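Teaching by Hand: An Afternoon at Walteck

The woman who runs the teaching room at Walteck has a habit of apologizing to the robot. She does it under her breath, when she has steered an arm into the edge of the table, and she laughed when I pointed it out. "I said sorry to my bread machine this morning too," she said, "so I wouldn't read too much into it."

I had come out to Grultstead to ask her about her work, which is showing robots how to handle cloth, and I had expected a lot of typing. There is hardly any. She sits on a padded stool with a controller in each hand, and when she closes her fingers, the gripper closes too. Every try is recorded, the good ones and most of the bad ones, and the recordings go upstairs to the people who train the software. The current project is called Barroso, and it had 2,312 recordings in it on the day I visited.

"When we started, back in June, I thought I'd be quick at it," she told me. "I've folded laundry my whole life! And then I sat down and I couldn't pick up a dishcloth. You don't have any feeling in your fingertips, you see, so you're going by what you can see from the wrist camera and from where you're sitting, and you squeeze far too hard or you close on thin air."
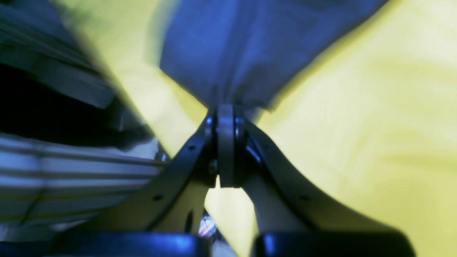
Cloth, she explained, is a particular kind of trouble. A cup is the same cup every time you reach for it, but a piece of fabric lands differently whenever you let go, and the wrinkle you were aiming for is gone. She teaches her new operators to look for a ridge, something standing up a little, and to come at it slowly from above.

"Slowly, but don't dither," she said. "If you hang there making up your mind, the robot learns to hang there too. We had a batch of 148 from one operator, a lovely, careful person, and there was a pause before every single grab. We kept 132 of them in the end, after some trimming, and I felt awful about the rest."

I asked whether it was easier to take hold of the arm and move it directly. They do that as well, on the older machine they call Notmont, which goes slack when you press a button so that you can lead it along by the wrist. She likes it for teaching a path, a reach around a corner, say. For fabric she'd still choose the controllers, mostly so her own hands stay out of the camera's way.

Her operators do 100 tries in a shift, with a long break in the middle, and she is strict about the break. "Your shoulders go first, and then your patience, and the patience shows up in the data." She had one more set to get through before five, so I moved my chair back against the wall and she picked up the controllers again.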